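Chapter 6
Showing a Robot What to Do

By the end of this chapter you should be able to explain the difference between hand guiding and remote control, plan a short recording session, and decide which recordings to keep.

6.1 Two ways to show a task

In hand guiding, a person takes hold of the arm and moves it through the task while the joint angles are stored. It needs little equipment and suits jobs done with one arm, such as wiping a shelf. The person's own hands may block the cameras, though, and guiding two arms at once is tiring.

In remote control, the operator moves a pair of leader arms and the robot's arms follow. The joint positions and camera pictures are saved together, 30 times a second. Beginners tend to move too fast. At the Drindine workshop, new operators make 50 practice runs before any are kept.

6.2 The laundry task

Most of the examples in this chapter come from the Hellari project, in which a two-armed robot is taught to move clothes from a basket to a washing machine. Cloth is a hard case, as it folds and slips differently each time. The project recorded 400 runs and kept 197 of them for training.

Figure 6.1 gives the view from the robot's head, with the basket in front of the machine and one arm on each side of it. The red garment lies bunched up on top of a white one, so the operator must choose where to grip.

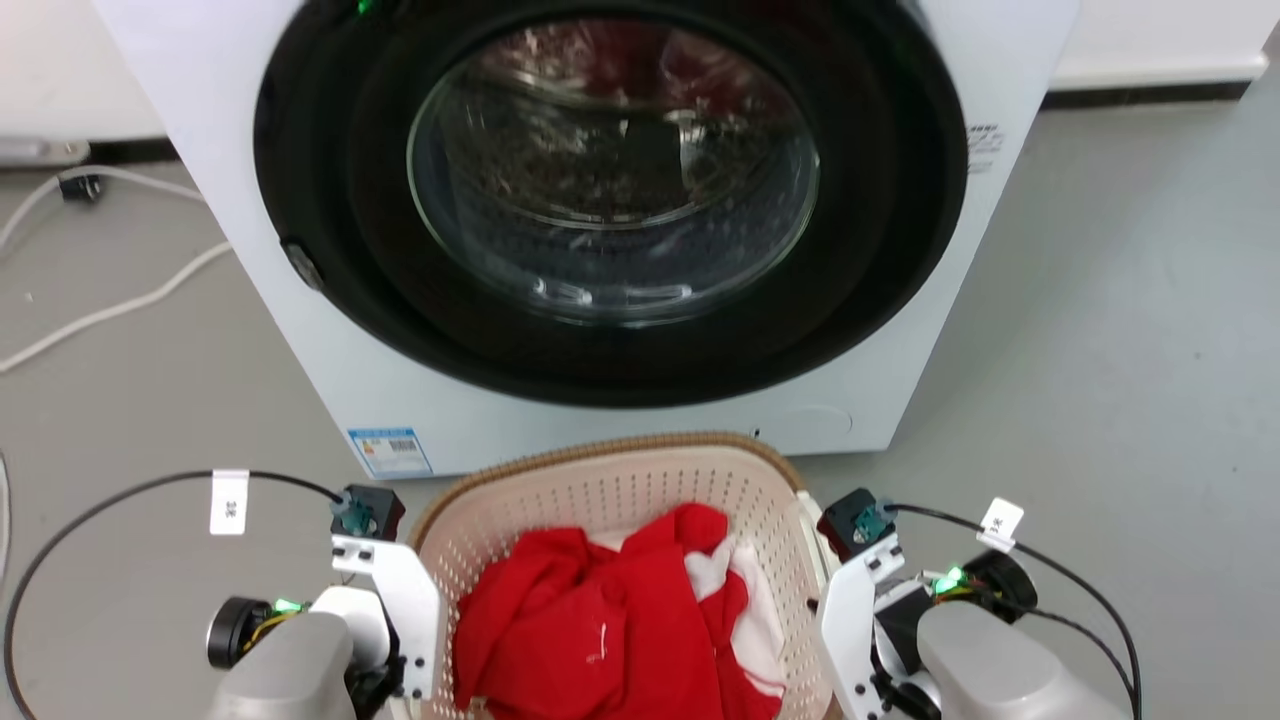
6.3 Before you record

Write down where the task starts and where it ends. Every operator should use the same start position for the arms. Change the way the clothes lie between runs, and note each failed grasp in the log.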